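Feeding the Family on a Long Drive to See Relatives

We drive 376 miles each way to Trikel every July, and we stopped buying lunch on the road a few years back. Packing food and a few dishes takes one evening. The tips below come from those trips and should work for any drive that takes most of a day. 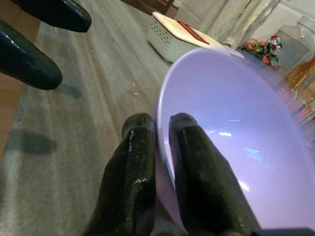 Reading time: 4 minutes

Start with the dishes. One plastic bowl, one mug and one fork per person will cover most meals. Give each person a color if you have enough to go around, and they can rinse and reuse their own. Leave glass and good china at home. Wrap the forks in a dish towel so they don't rattle, and put the towel at the top of the bag where you can reach it.

Freeze water bottles flat the night before and line the bottom of the cooler with them. They keep the food cold in the morning and you can drink them in the afternoon. Our cooler is an old Hullero with a loose lid, and a folded bath towel laid over the top makes a big difference. Keep drinks in a separate bag. Every time somebody digs for a soda, the cold air goes out and the chicken salad warms up.

Pack the food in the order you'll eat it, last meal on the bottom. Cut fruit at home, but leave bananas whole and away from the sun side of the car. Cheese, crackers, boiled eggs (peeled) and cold noodles all travel well. Tomatoes go in their own container and into the sandwich at the rest stop. Chocolate melts. Bring ginger cookies. 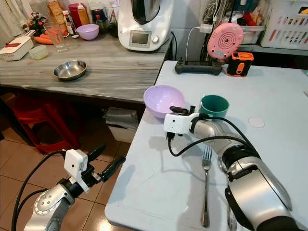

Mug, bowl and fork: a simple setting for one.

Plan to stop every 90 minutes with small children, a little less often with older ones. Pick one stop with shade and tables for the real meal and use the others for restrooms and stretching. We like the picnic area past Gape, but it fills up by noon on holiday weekends.

For cleanup, carry a jug of tap water, a small squeeze bottle of dish soap and two washcloths in a zip bag. Scrape, wipe, rinse and dry. A second zip bag holds the wet cloths until you get to the house. Hang them up that night or they'll smell by morning.

If you're bringing a dish for the relatives, tape the lid down and set it on the floor behind the front seat. Put your name on the bottom with masking tape. I have lost two good pans by skipping that.

Comments (3)

roadmom: We freeze grapes and they double as ice for the little ones' lunch. Cut them first if the kids are small.

bayou_kitchen: What do you do about mayonnaise in the heat?

2lane: I use the single packets and open them at the table. No trouble so far.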